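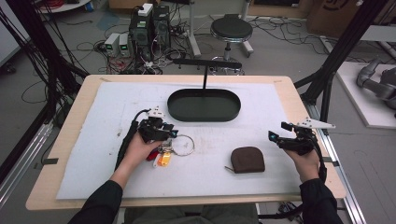

The Landing Strip

Keys, coins, a bar to hang them on. How the smallest bit of furniture in the house got its own following

By Ivone Bittencourt
28 Feb 2024

Mine used to go in the fruit bowl. Keys, change, receipts, a dead pen, and somewhere under it all a lemon. Every morning the same dig. Every morning late.

Then I got a T-stand. Upright rod, crossbar on top, a tray at the foot. Jewelry people have had them forever, for bracelets and necklaces, and at some point somebody moved one from the dresser to the front hall and hung a key ring on it. Good idea. Obvious idea. I wish I'd had it in college.

The dark green oval with the black bar is the shape I keep coming back to. Low rim on the tray, just enough to stop a quarter rolling off. Flat bar, so a ring has to be hung over the end and slid along, no hooks to snag a sleeve. Plain. You could put it next to a nice lamp and the lamp wouldn't mind.

I spent a morning at Udevberg, a shop that sells hall furniture and not much else, asking what people buy. Benches, mostly. Boot racks. But the little stands go out the door as gifts, the manager told me, and then the same customers come back in June and buy one for themselves. She has sold 2000 of them since she opened. She keeps hers by the register with her car key on it and a hair tie.

What goes on it

Keys first. Big ring or small ring? Big. A large split ring drops over the end of a bar without any fuss, where a small one needs two hands and some patience I haven't got at the end of the day. Heavy bunch on one end, though, and a light stand will lean. Put something on the other side. Glasses on a cord, a lanyard, the dog's leash if the dog is small.

Colored keys help too. Red for the front door, orange for the shed, white for whatever the white one is for. I had mine cut at the hardware store and it's the best small money I've spent all winter. You stop trying every key in the lock in the rain.

Then the coin purse. I know, who carries coins. I do. Parking, laundry, the kid with the lemonade. A small brown one with a rounded top and a zipper sits nicely in a tray, and the zipper pull gives you something to grab. Leave it unzipped and you will be sorry, I have been sorry.

What doesn't go on it: mail. Mail wants to live there. Mail will win if you let it. Same for batteries, allen keys, the spare button that comes with a coat. A tray this size holds one purse and maybe a ring or two and once it's holding more than that its a junk drawer with no sides.

Where it goes

By the door you really use, not the pretty one. My front door is lovely and I come in through the garage. So the stand sat in the front hall for 2 months doing nothing while the keys went back to the lemon.

Elbow height is nice. A windowsill works if it's deep. Top of the fridge, no. Measure the bar before you buy, people measure the tray and forget the bar is nearly as wide and needs clear air underneath for things to hang.

Ultik makes a narrow version for shelves. I tried it. Fine for one set of keys, crowded with a second. Tănase has a taller one, prettier than it needs to be, and the rod unscrews for packing, so check it's tight when you set it up. Mine wasn't. Keys on the floor at 9 at night, everybody awake.

Stendard only does trays, no bar, but sells the bars seperately if you ask at the counter. Odd way to run things. Good trays.

Keeping it going

Empty the tray when you take the trash out. Wipe it. Coin dirt is real dirt. A square of felt underneath if your table scratches, and a dab of museum putty if you have a cat.

And teach the others. One set of keys on a stand is a habit, five sets is a tangle, so our house has one each at the two ends of the hall, and my son's are still in his coat pocket. Which coat, he couldn't say this morning.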